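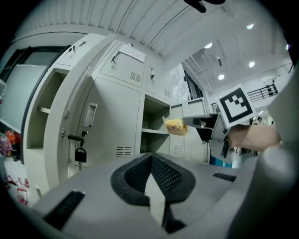 Inicio | Charlas | Fichas técnicas | Archivo | Contacto

Notas para la charla: «La válvula que nadie eligió»
Jornada de mantenimiento de Prelbridge, 2020-10-18
Versión para leer de reojo. Lo que va entre corchetes no se dice en voz alta.

[Diapositiva 1. Esperar a que se sienten los del fondo. No se van a sentar.]

Buenos días. Vengo a hablar de válvulas de retención, o sea, de la pieza de la instalación a la que se presta atención una vez cada diez años y siempre de madrugada. Si alguien buscaba la charla de bombas inteligentes, es en la sala de al lado y tienen mejores pastas.

[Diapositiva 2. Esquema de la línea.]

El caso es la línea de agua de refrigeración de la planta de Skedholm. Tres bombas en paralelo, colector común, una retención de clapeta a la salida de cada bomba. Las tres eran DN 200, porque la tubería era DN 200 y quien hizo el pedido tenía un sentido estético muy desarrollado.

El problema de dimensionar la retención por la tubería es que la clapeta no sabe qué tubería tiene delante. Sabe qué caudal le llega. Si el caudal no basta para abrirla del todo y apoyarla en el tope, se queda a medio camino, temblando. Y lo que tiembla se gasta: el eje, los casquillos, el asiento, más o menos por ese orden.

[Pausa. Si hay caras de culpa, alargarla.]

[Diapositiva 3. El golpe.]

El segundo síntoma era acústico. Cada vez que paraba una bomba con las otras en marcha, el flujo se invertía antes de que la clapeta llegara al asiento. Luego llegaba, y se oía en la oficina. El parte de turno lo llamaba «ruido normal de parada». Llevaba 800 paradas anotadas con esas mismas palabras, lo cual demuestra que copiar y pegar también es una forma de mantenimiento.

[Diapositiva 4. Qué se probó primero.]

Por orden de precio, como se prueba todo:

Cambiar la junta. No hizo nada, pero quedó muy limpia.
Contrapeso exterior con palanca. El golpe bajó, el temblor subió. La clapeta pesaba más y abría todavía menos.
Amortiguador de aceite. Funcionó hasta que alguien lo reguló «a ojo». No pregunté de quién era el ojo.

[Diapositiva 5. Lo que se montó.]

Retención axial con muelle, tipo wafer, un tamaño por debajo, con reducciones concéntricas a ambos lados. Cuerpo de fundición nodular, asiento metálico, muelle de inoxidable. Carrera corta, que es lo que importa: el disco tiene poco camino y empieza a volver cuando el caudal decae, sin esperar a que el agua lo empuje desde el otro lado.

La oferta de Schmieder venía con curva de apertura. La de Weklow venía con una foto muy bonita. Pidan siempre la curva. Si no hay curva, pidan al menos la velocidad mínima de apertura total, y si les contestan «estándar», cuelguen.

[Diapositiva 6. Montaje. Ir rápido, se me va el tiempo aquí siempre.]

Flecha en el sentido del flujo. Lo digo porque una de las tres se montó al revés y la bomba estuvo un rato muy digna, empujando contra una puerta cerrada.
Tramo recto aguas arriba, cinco diámetros como poco. No atornillar la válvula a la brida de la bomba para ganar sitio.
En vertical ascendente, comprobar el muelle. En vertical descendente, hablar antes con el fabricante.
Espárragos en cruz y con dinamométrica. La llave larga con tubo no es una dinamométrica.

[Diapositiva 7. Pérdida de carga.]

Sí, es mayor. Lo va a preguntar alguien de la segunda fila. En nuestro caso la bomba tenía margen de sobra, precisamente por la misma generosidad con que se compró todo lo demás. Hagan la cuenta antes, con el caudal real y no con el de la placa.

[Diapositiva 8. Cierre.]

En noviembre se desmonta la primera para inspección. Traeré el disco si me dejan sacarlo por la puerta. ¿Preguntas?

[Si preguntan por actuadores: no es mi tema. Si insisten: sigue sin ser mi tema.]

Comentarios (3)

tubero_cansado: Lo del «ruido normal de parada» lo tenemos igual, letra por letra. ¿Compartimos plantilla?

marga_caudales: ¿Las reducciones las pusisteis pegadas a la válvula o con carrete? En DN pequeños me ha dado guerra.

bridaciega: Yo era el de la segunda fila. La pregunta era buena.

Usamos cookies propias y de terceros para mejorar la navegación. Aceptar | Configurar | Rechazar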